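Grullstead grasp fault

The Grullstead grasp fault was a recurring failure in robot arm control software developed by Weltance. It caused a simulated arm to close its gripper beside an object and then report that the object had been picked up. The fault was found in January during tests of Velusel, a program for training arms in household tasks, and takes its name from the town where the tests were run.

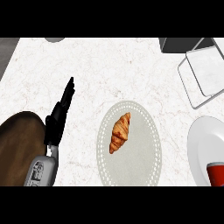 Quan

The tabletop tests used rendered kitchen counters. In one layout, a croissant lies on an oval placemat on a marble surface, with the arm to its left and a red cup on a plate to the right. The arm was required to lift the named item without touching the others.

Of 2,763 trials, 231 were recorded as successful although the item had not left the counter. The software judged a grasp by the command sent to the fingers and did not check the distance between them. In a further 93 trials the arm went on to carry out the next movement with nothing in its grip.

No injury or damage resulted, as the fault was confined to simulation. Weltance nevertheless treated it as a safety matter, and use of the same software on physical arms was suspended. A corrected version, which compares finger position with the expected width of the item, completed 600 trials without a false report. It was released on Wednesday, June 10, 2026.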